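# Uva Parts Pickup – Questions and Answers

Please read this page before you write to us.

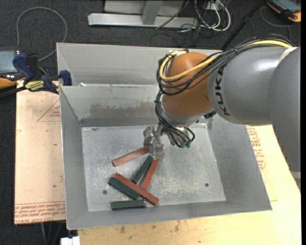 *Metal bin with sloping sides and a KUKA arm.*

**When can I collect my order?**
Every day except Thursday. The desk closes for lunch, and it opens again at 2.

**How long do you keep an order?**
We keep it for 14 days. After this time it goes back to the Abernathy store, and you must order again.

**Can another person come for me?**
Yes, with your order number. A photo of it on the phone is enough.

**Do you deliver?**
Only to Trorkenel and Zurngate, and only for orders over 200 dollars – smaller ones you must pick up.

**Can I return cut pieces?**
Unfortunately no. Please check the length two times before ordering.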